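Mabuza tall paper cup, 12 oz, green stem print

Code: Nalloreo MB-12-G
Sold in: sleeves and full cartons
Suitable for: hot and cold drinks
Lids: sold separately

If you run a tea urn, a market stall or a staff kitchen, you probably have strong feelings about paper cups already. I certainly do. I have been buying them in for the shop for years, and the Mabuza tall is the one I keep at home for garden parties, which is about the best recommendation I can give.

It's a white paper cup, tall for its width, with sketchy green and grey stems growing up the lower half. Some people see grass, some people see bamboo. Mbali Pretorius, who looks after the Mabuza range here, has heard both so often that she simply wrote "stems" on the carton label and left it at that. The top half is plain white, so there's plenty of room for a name or an order in marker pen, and the ink doesn't get lost in the pattern.

What we like about it

The shape, first of all. A tall, slim cup sits nicely in the hand, and it fits most car cup holders without wobbling about. It also takes up less room on a tray than the short, wide sort. If you're carrying drinks from the kitchen to the far end of a hall you'll notice the difference by the second trip!

The rim is rolled and slightly flared, which makes it comfortable to drink from and gives the lid something to grip. We've had cups in the past with a rim so tight and thin that it went soft halfway through a coffee, and we stopped selling them. The Mabuza rim keeps its shape for as long as most people take over a drink (and I am a very slow tea drinker).

Then there's the print. I know it's only a pattern on a paper cup, but it's a pretty one – loose, a bit scribbly, and it looks as if somebody drew it with a pen they liked. It goes well with a plain tablecloth and doesn't shout at you. We've had it at christenings, at a school sports day and on the counter of a bicycle repair shop, and it looked right every time.

Details

Size: 12 oz to the brim. For a hot drink you'll want to stop a little short of that.
Wall: single
Inside: thin lining, white
Colour: white with green and dark grey print
Rim: rolled, slightly flared
Lid fit: Drokov sip lid, black or white; Drokov flat lid with straw slot
Sleeve fit: any standard tall-cup sleeve; we stock the Musto in plain brown

Hot drinks

This is a single-wall cup, so a freshly made black coffee will feel hot through the side. With milk in it most people are comfortable holding it bare. For anything straight off the boil, slip on a Musto sleeve. It covers the print, which is a shame, so some of our café customers put two cups together instead. That works too, though you'll get through them twice as fast, and I'd go for the sleeve.

Soup is fine as long as it's a thin one. Thick soup holds its heat for ages and is a nuisance to drink from a tall cup anyway. The wider Mabuza soup pot is the better buy for that.

Please don't put them in the microwave. Warm the drink first and pour it in.

Cold drinks

Lovely for squash, iced tea and smoothies. With a lot of ice the outside will get a little damp after a while, as any paper cup does, so put out a few napkins if people are going to be standing about. Thulani Nkosi in our packing room swears by them for homemade lemonade with the flat lid and a paper straw, and he made enough of it last April for the whole building to form an opinion. He was right.

Lids

You want the Drokov lid marked "tall". Drokov make a wider one that looks nearly the same in the packet, and it will sit on top of this cup without ever clicking down. If you've ordered a lid from us before and aren't sure which you have, look for the word on the underside.

To fit one, set the cup on the table, lay the lid on level and press down with your thumbs on opposite sides, then work round until you feel it seat all the way. Hold the cup low down while you do it. Squeezing near the top pushes the rim out of round, and the lid goes on crooked. Line up the sip hole away from the side seam of the cup. Drips like to find the seam.

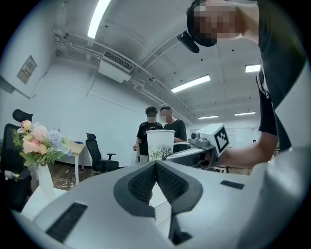

Storage is easy enough. Keep them upside down in their sleeve until you need them, somewhere dry, and don't stack cartons more than 5 high or the bottom one starts to sag. A cup that has been crushed will usually spring back to something like its proper shape, but the lid won't trust it and neither should you. Use that one for pencils. Once a sleeve is open, fold the end over and put a peg on it – the cups stay clean and they don't roll out when you open the cupboard.

If they stick together, which sometimes happens with a new sleeve in a warm kitchen, give the bottom cup a small twist as you pull. Don't dig your nails in under the rim.

How many should I order?

For a party with one round of hot drinks and something cold, allow 3 cups a head. People put them down and forget which is theirs, and children are given a new one every time they ask. Writing names on the white part brings the number down a lot. Prakash Pisharody ordered 172 for a family wedding, with a marker pen tied to the drinks table, and rang us afterwards to say he had plenty left over and had taken them on holiday.

For offices, work out what you use in a week and order a month at a time. They keep perfectly well, but a cupboard full to the door isn't much fun for whoever has to find the sugar.

Samples

We'll post you 3 loose cups with a lid each so that you can try them in your own machine or cup holder. Just ask, and tell us which lid you want. It's well worth doing if your coffee machine has a low spout – the Mabuza is a tall cup, and a few of the smaller home machines only have room for a short one. Measure from the drip tray to the spout before you place a big order, or take the tray out, if yours comes out.

From customers

"Bought for the allotment open day. Everybody commented on the pattern. No leaks." – Tumelo Pillay

"Good cup. Lids were the wrong ones the first time, my mistake, swapped with no fuss. I would like to see the same print in a smaller size for espresso." – Devendra Yadav

We'd like that too, Devendra! Mbali has asked for it.

Delivery and returns

Orders placed before midday go out the same day. Cartons are light but bulky, so if nobody will be in, leave us a note of a dry place where the driver can put them. A wet carton is the one thing that will spoil these.

Unopened sleeves can come back to us within a month. We can't take back open ones, for obvious reasons, but if a sleeve arrives squashed, send us a picture and we'll replace it.

The next delivery of full cartons is due in on 23rd November. Single sleeves are in stock now.

Goes well with

Drokov sip lid, tall, black or white
Drokov flat lid, tall, straw slot
Musto plain brown sleeve
Mabuza soup pot, stem print
Mabuza napkins, stem print, two-ply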